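Why do airlines share flights?

Children's pages - How travel works
By Hala Sleiman
26 Aug 2020

Imagine you are going on holiday. Your ticket says Milala Air, but the plane waiting at the gate has Drulada painted on the side. You have not gone to the wrong gate. The two airlines have made an agreement called a codeshare.

What is a flight code?

Every flight has a code made of letters and numbers. The code goes on your ticket and on the big boards at the airport, so that everyone knows which flight is which. In a codeshare, one flight has two codes or more. One airline flies the plane. The other airline sells some of the seats on it, using its own code.

Why would an airline do that?

Planes cost a lot of money to buy, and they cost money every day even when they are parked. There are pilots and cabin crew to pay, and fuel to buy. An airline also has to pay the airport each time it lands.

Suppose Milala Air would like to take people to the town of Kurnley, which is 700 kilometres away. Only a few of its passengers want to go there each day. A plane with 9 people on it would lose money. Drulada already flies to Kurnley and has empty seats, so Milala Air sells tickets for those seats and the two airlines split the money.

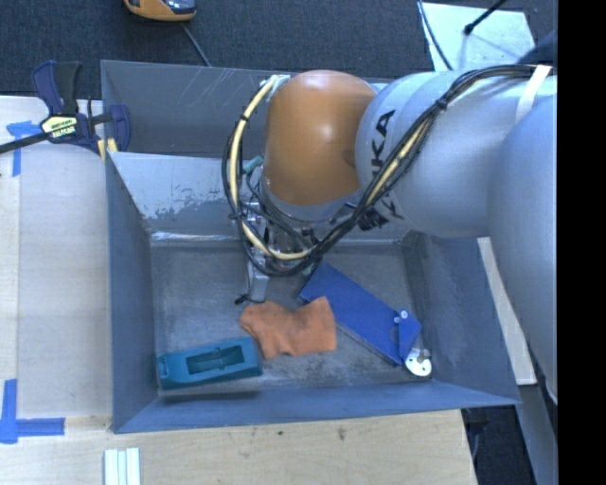
A KUKA robot arm reaching into a metal bin.

Is it good for passengers?

Often it is. You can buy one ticket for a journey with two flights. Your suitcase can usually be moved from the first plane to the second without you having to collect it. If the first flight is late, the airlines should help you find another one.

There can be a problem too. If three airlines fly to Kurnley, each one tries to win customers by having lower prices or better times. This is called competition. If all three decide to work together, they may stop trying so hard, and tickets may cost more.

Who checks that it is fair?

Many countries have an office that looks at agreements between companies. The people who work there ask how many airlines fly on a route and what the tickets cost. They can say yes or no, or they can say yes with rules. One rule might be that the airlines must leave room at the airport for a new company to start flying.

Nanna Hjaltested used to plan timetables for an airline. "Children ask me whose plane it really is," she says. "I tell them to look for the words 'operated by' on the ticket. The name after that is the airline that flies you."

Words to know

Codeshare - when two or more airlines sell seats on the same flight.
Route - the way a plane goes from one airport to another.
Competition - when companies try to win the same customers.
Operated by - flown by.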